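Home | Forums | Projects | Log in
We use cookies. OK
Print | E-mail this page

Kornley Yards phase 2

dkuusk: So 613 apartments and they cut the transit hall. Anyone seen the June plans?

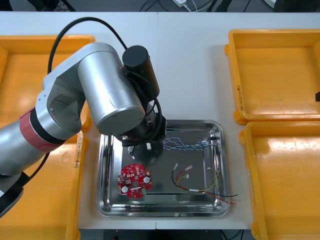
Nendmont Development Watch

tranport_fan: Saw them. 17 floors now, was more. Hall is "deferred" - means never imo
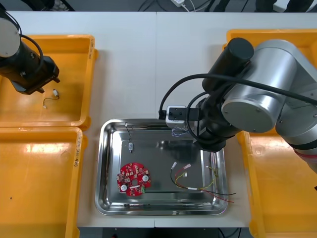 Keith Te Moana: disagree, Dewan still has to build it befoer the last tower opens

dkuusk: wheres that written? page 60 says otherwise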